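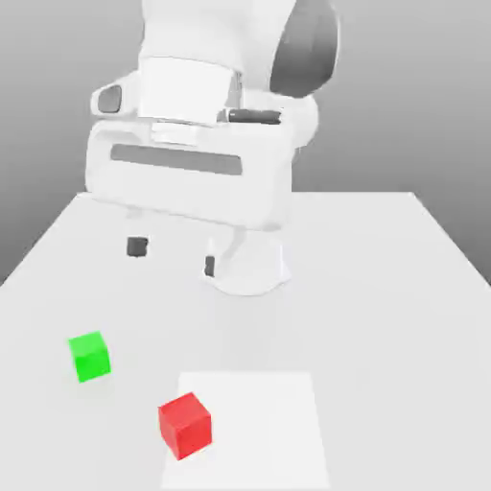 Sturkum Regimental Records Binder, reviewed by Dexter Magbanua

I bought this binder in November to hold the papers on my great-great-grandfather, who served three years in a volunteer infantry regiment and left behind more paperwork than you would expect of a corporal. His pension file alone fills 17 sleeves. Before that it all lived in a Tesik box file, folded, which is bad for old paper and worse for finding anything.

The Sturkum is a four-ring binder with a cloth cover and a slipcase. It ships with 20 clear sleeves, a set of tabbed dividers and a pad of printed forms. The dividers are labeled Enlistment, Muster Rolls, Engagements, Medical, Discharge and Pension. That order suits a Civil War soldier well. It suits a career officer less well, as there is no tab for promotions or postings, and I ended up writing my own for his brother.

The sleeves are good. They open along the side, so a brittle page can be laid in flat, and legal-size copies fit with one fold. Refills come in packs of nine – an odd number, and they cost more than they should.

The forms are the weak part. The muster roll sheet has a column for company but none for the reason a man was absent, and half of what I know about him comes from that line. The engagement sheet is better, with room for the source of each entry. I use that one and leave the rest on the pad.

After eight months the rings still close evenly. The slipcase has started to split at one corner. I have a Mollow binder of the same age that has held up better, but its sleeves load from the top and I have torn two copies getting them in.

Worth buying for one soldier with a thick file. For a whole family, get plain binders and make your own tabs.

17 July 2022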